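The Weight at the Other End

At Hidano, the software group has a rule about test objects: pick something anyone can buy, and pick something that makes the planner look bad. For most of this year that object has been an adjustable dumbbell.

Sosina Ayele, who leads the grasp planning work, says it was chosen after a run of good results with boxes and bottles. "Our success numbers were high and I didn't believe them," she says. "Everything we picked up had its weight where you'd expect it. So we went looking for things that don't."

A dumbbell is two heavy masses joined by a thin bar. Hold the bar in the middle and it stays level. Hold it off center and it wants to turn in your hand. People correct for this without thinking, by squeezing harder or shifting their wrist. A planner that only knows shape will choose whichever spot looks easiest to close on, and then the arm is left to deal with the consequences.

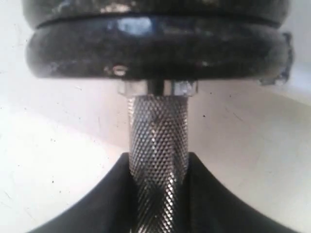
The group's planner is called Plallholm. It takes in depth and color images, proposes a few hundred places where the gripper could close, and ranks them. The first version ranked them by geometry alone. The current version adds a guess at where the mass is, and it updates that guess once the arm starts to lift.

The update comes from the joint torques. When the arm takes up the load, the controller reads how hard each joint is working and compares that with what the planner expected. If the two disagree by too much, the arm sets the object back down and the planner tries again with a better estimate. Ayele's team allows three tries before the system stops and asks for a person.

"The old behavior was to keep going," she says. "It would lift, the object would swing, and the controller would fight it the whole way to the bin. It looked busy. It wasn't doing anything useful."

Perception was the harder half. Edem Sarpong wrote most of it, and he spends a good part of his day looking at pictures from the wrist camera. That camera is close to the work, so it sees fine detail but rarely the whole object. One view may hold a plate and a few inches of bar, and the software has to work out which end it is looking at and how much is out of sight.
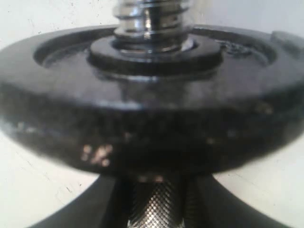 Chrome is a particular problem. Depth sensors work by reading light that comes back from a surface, and polished metal sends it off somewhere else. In Sarpong's early logs, the bar often came back as a row of holes with a few stray points floating behind it. Black paint has the opposite fault, returning very little light at all.

His answer was to stop asking the depth sensor for things it couldn't give. The software now finds the outline of each part in the color image and fits simple solids to it: a cylinder for the bar, a flat disc for each plate. Depth readings are used where they are good, mostly on the table, and ignored where they are not. Fitting takes 85 milliseconds on the lab's computer, which is fast enough to repeat while the arm moves.
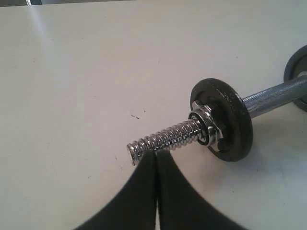 Choosing between two cylinders on the same object took longer to sort out. As far as shape goes, the threaded end and the handle are both round metal bars of a size the fingers can close on. With the tips just below the end of the spindle, the thread is the nearest thing to grab, and the first version of Plallholm liked it very much. It is a poor choice for lifting, with all the weight on one side of the grip. Sarpong added a label for surface type, so that the crosshatched grip beyond the plate scores as a handle and the spiral ridges score as something to leave alone unless the task calls for them.

Some tasks do. The group's customer for this work, a parts distributor in Guimarães, handles plenty of items with a threaded end, and sometimes the thread is the only part that sticks out of the packing. For those jobs the score can be turned around with one line in the task file.

Agnese Jankauskaitė maintains the tooling that ties all this together. Every attempt is stored with its images, joint readings, and the full list of grasps the planner turned down. She built a viewer, Plistthorpe, that lets an engineer step back through an attempt and ask what would have happened with different settings. A change to the ranking code is replayed against the stored attempts overnight, and by 7 in the morning there is a report waiting.

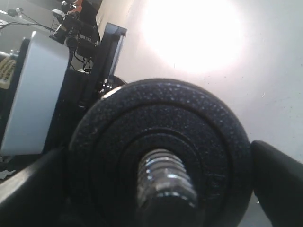 The wrist camera's view of a plate end, with a gripper finger on each side.

The replay has limits, and Jankauskaitė is open about them. It can show that the planner would have picked a different grasp. It can't show that the grasp would have held. For that the change has to go on the arm, and arm time is shared by 2 other projects at the lab.

Next on the list is uneven loading, with more weight on one end than on the other. The mass estimate handles it in simulation. Ayele expects the real arm to need more work, mainly in the first moments of the lift, when the torque readings are noisy and the planner has to decide whether to trust them. She plans to start those tests in September.

Contact the editors | Copyright, all rights reserved | Back to top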